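Urlow Hall — public health readiness walk-round
Done 8 May 2026 by me (Ailsa Munro), with Murdo Yule holding the keys

I do this one twice a year, spring and October, so that if we're asked to open as a testing or jab site again we aren't hunting for tape and trestles the night before. OK means leave it alone. FIX means someone has a job. My comments are under each line, and they're longer than they should be, sorry Murdo.

1. Entrance and one-way route
Front doors open fully and stay open — OK
Floor arrows readable — FIX
The arrows by the coat hooks have worn down to little yellow smudges. I followed them as if I'd never been in before and ended up in the kitchen. Birutė Lill has half a roll left over and says she'll redo them.

2. Queueing outside
Cover for people waiting — FIX
Level ground for wheelchairs and prams — OK
We still only have the one gazebo and one of its legs won't lock. Last time round people stood in sleet along the MacKinnon Road side and I don't want to see that again. Could we ask Piven if theirs is free to borrow? They had a lovely big one at their flu clinic.

3. Fresh air
High windows open from the floor with the pole — OK
Side room window opens — FIX
Air monitor reading — OK
Murdo got all the high ones open, with some language. The side room one has been painted shut, which must have happened over the winter, and we can't put anybody in there with a cough until it's freed. The monitor said 2330 when I switched it on in the cupboard and gave us both a fright, then it came down nicely once it was out in the hall with the doors open.

4. Hand gel and washing
Wall dispensers filled and working — FIX
Hot water at all basins — OK
Paper towels, soap — OK
The dispenser by the stage clicks but nothing comes out. I've put a note on it. Gel in the store is in date until next year, except for the old tub at the back, so please don't use that up "to be thrifty" (you know who you are).

5. Masks and test kits
Boxes sealed and off the floor — OK
In date — FIX
I pulled out 27 kits that had expired and bagged them separately. The rest are fine. Masks are all adult size again! I'd like a box of small ones before October.

6. Isolation room
Chair that wipes clean — OK
Lidded bin — OK
Sign for the door — OK
Way out without crossing the main hall — FIX
The back door opens, but there were stacked chairs in the passage and you'd have to go sideways. I moved what I could. Steinar Mogensen's dance class uses them, so I'll have a word about putting them back on the stage.

7. Sign-in desk
Table with wipeable top or washable cover — OK
Laptop charged, paper sheets as back-up — OK
Privacy for people giving details — FIX
The desk is too near the queue. I could hear every word of Murdo reading out a pretend date of birth from two yards back. Either we move the desk or we move the queue, and I'd go for the desk.

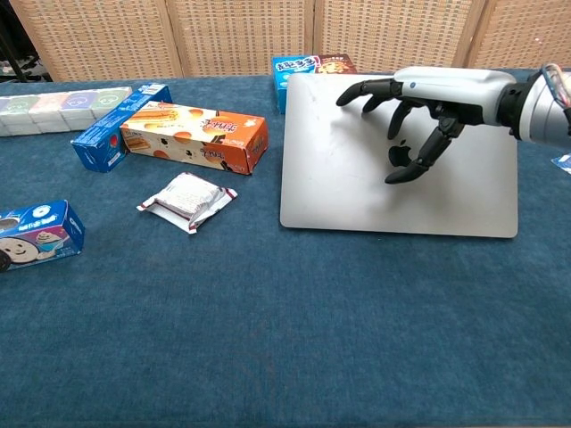

Closed laptop on a blue-green table cover.

8. Phone numbers and notices
Contact list on the board — FIX
Opening-hours sign, blank and ready — OK
Two of the numbers are out of date. Katia Longo's extension is now 3889 (the board still has 3845), and the Trevo Surgery line just rings out, so I'll get the new one from reception on Monday.

9. Cleaning between sessions
Spray, cloths, gloves — OK
Rota sheet — FIX
Plenty of spray. The rota still has people on it who moved away — I've rubbed them out and left the gaps for names. Evenings are the hard ones to fill, so if you can do even one, put yourself down.

Jobs I'd like done first: the side room window, the back passage and the stage dispenser. Murdo has the pole and the ladder. Keys are back on their usual hook.

Ailsa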